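Open Days Should Show the Ordinary Work

Posted 3/20/19

Public demonstrations of robots tend to favor the spectacular. Visitors are shown a machine that dances or throws a ball, and they leave with little idea of what it could do in a home or a clinic. The open day held by Kazemi at its Kalbridge site took a different course, and other organizations should consider following it.

The program was given over to household cleaning. There was no stage and no music. Guests were admitted in groups of 13 and stood within easy view of the work, which was wiping down bathroom fixtures with a cloth. Several guests were heard to say that it was dull. In our view the dullness was valuable. A person who has cleaned a washbasin knows where the awkward places are, and can judge a machine's efforts without help from an engineer.
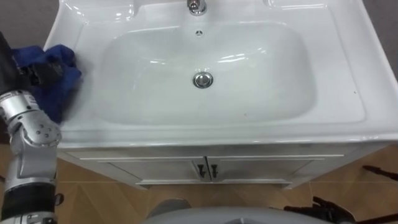 The staff were also willing to discuss failure. Questions about dropped cloths and missed corners received plain answers, and no one was hurried along to the next room. A printed sheet setting out the known limits of the system would have improved matters further, and we have suggested as much to the organizers.

Two reservations remain. Places were limited to 200, and most were taken by people already working in the field. Care workers and cleaners, whose jobs are most often mentioned in these debates, were hardly represented. Lulance is planning an open day of its own in June. We urge it to set aside at least 50 places for them and to hold part of the program in the evening.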